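Can a machine do the washing-up yet? Come and help us find out
Call for participants, Sernmont Kitchen Trials, starting in July 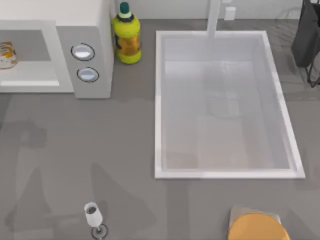 Lachlan Cartwright reckons the answer is no, and he told us so at the last open evening: "I've watched these things take four minutes to pick up a cup. My gran would have done the whole rack and put the kettle on. Show me one that can clear up after a real tea, with the sauce still on the plates, and I'll eat my hat."

We love this sort of comment, and we would very much like to have more people like Lachlan in the study (he has signed up, hat and all). If you think robots will be doing the dishes by Christmas, we want you too!

What we are doing

Renlow is a small research group working on one stubborn question: which everyday chores can a machine do well enough that you would let it get on with them in your own home? We work with simulated kitchens and with a real one. In the simulated kitchens our software, Mtshali, practises ordinary jobs over and over: put the glass by the sink, press the microwave button, move the bottle out of the way first. It has 512 kitchen layouts to get through and it makes some very odd choices along the way. Stemmed glasses are a particular headache. So is anything see-through, anything floppy, and anything that somebody has left on top of something else.

What the software can't tell us is whether a job has been done properly. People disagree about that far more than we expected when we began. Is a glass "put away" if it's upside down on the drainer? Does wiping the counter include lifting up the chopping board? We had a forty-minute argument over a tea towel and it was one of the best meetings we've had.

What you would do

There are 9 sessions, each lasting two hours, spread over the summer. In the first few you'll do chores yourself in our real kitchen while we take notes. You'll load a rack, wipe down, sort a cupboard, heat something up. Please do it the way you do it at home, shortcuts included. We don't want best behaviour.

In the later sessions you'll watch short clips of simulated and real attempts and mark them. Some are lovely to watch. Some end with a bowl in the wrong place and a machine that is quite sure it has finished. You score each one, say what you'd have done differently, and tell us whether you'd have left the room while it was working.

There are 2304 clips in the full set. You won't see them all!

Who we are looking for

We need 25 people aged eighteen or over. No technical background needed, and we mean that. We would especially like to hear from people who cook for a crowd, people who have worked in a café or shop kitchen, people who find chores difficult or painful, and left-handers, who were badly missing from our pilot.

If you work on a shop floor, tell us when you write. A second strand called Skonderell will look at shelf stacking and facing up, and it needs people who know what a Saturday delivery does to an aisle.

The practical bits

Sessions run at 10 am, 2 pm and 6 pm, and you can swap between them. We pay for your time and cover your bus or train fare. The kitchen is on the ground floor with step-free access, and one stretch of worktop goes up and down. Tea is provided, and so is the washing-up.

We film hands and worktops during the chore sessions. Faces are kept out, and you can ask for your recordings to be deleted at any point up to the end of the study.

To apply, send a few lines to Rawiri Paewai at the Renlow office in Sernmont. Tell him which chore you would hand over tomorrow, which one you'd never let a machine near, and what times suit you. He reads every one and will ring you back for a chat.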